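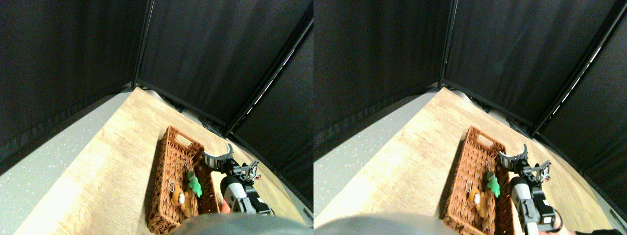
Someone from the Goteddale end of the list wrote on Sunday:

> I'll believe in household robots when one can clear my lounge room floor.
> Every clip I see is a machine moving one thing on a bare table, with a
> person standing by. My kids leave about 95 things on the carpet and half
> of them are under the couch. Has anyone here got a robot that does a real
> chore yet, start to finish, or are we still waiting?

Still waiting, I reckon, but gosh it's a fun time to be waiting! Putting toys in a basket (or getting them back out) is my favourite test of the lot, because it sounds like nothing and it's really hard. A plush toy has no proper edges. It squashes when you grab it, it flops over the side of the finger, and two of them lying close together, like the green one and the teddy, can look like one lump to a camera. Then there's the basket, with sides you have to get over without dragging the whole thing along the table.

At Oriritz we've been arguing about what number would count as "it can do the chore". I'd say 2000 tidy-ups in a row in different houses, with different toys, and no help. A mate over at Salcedo wants 4000 and says I'm a soft marker. On a table with curtains around it, I think we'll see very good results before long. On your carpet, with the dog walking through, I'd give it a lot more time.

What I would like to try is a halfway chore. You scoop everything off the floor into one big pile (your job, sorry) and the machine sorts it into 3 baskets by colour or by kid. Sorting is dull for people and the pile stays in one spot, so it suits a slow arm. Has anybody on the Pristik side had a go at that? I'd love to hear what you used for fingers, and whether soft toys or hard ones gave you more grief.

Cheers from a very keen lurker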